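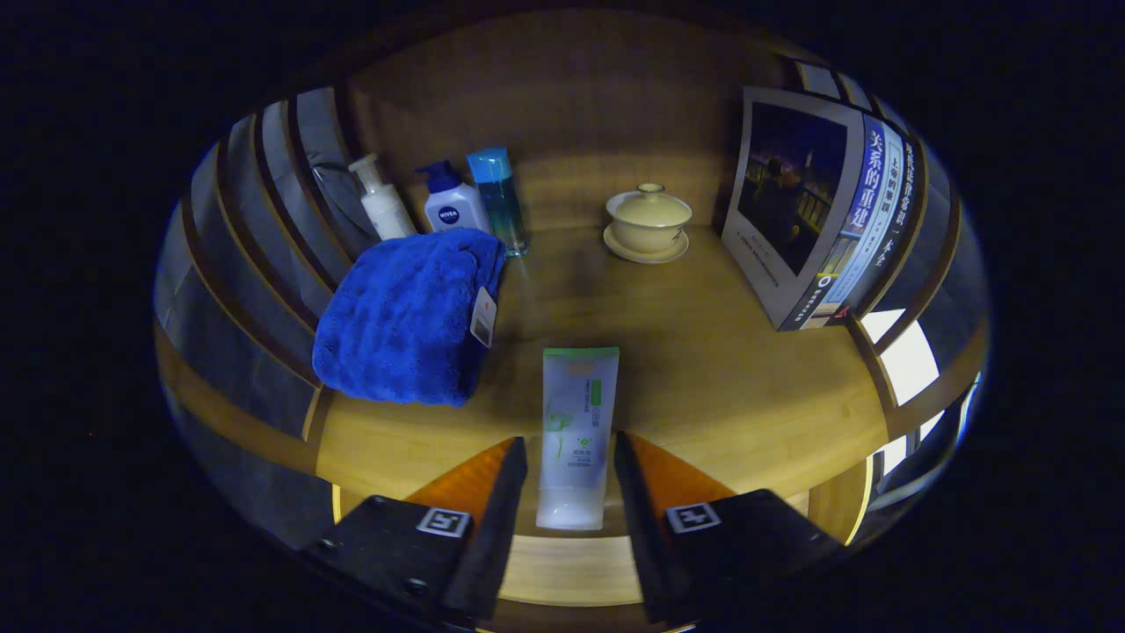 Grindberg bathhouse opens late again

Good news for those of us who like a soak after dinner — the Grindberg bathhouse is back to evening hours! Starting in December, doors stay open until 10:30 p.m., and a swim plus steam costs 6 dollars if you come after 8. I stopped by last night and ran into Saeed Kordestani, who runs the front desk and looked pretty thrilled. "People kept asking," he told me. The small pool stays closed for 2 more weeks while the tile gets fixed. Bring your own towel and soap, and get there early, as they only let in 40 people at a time.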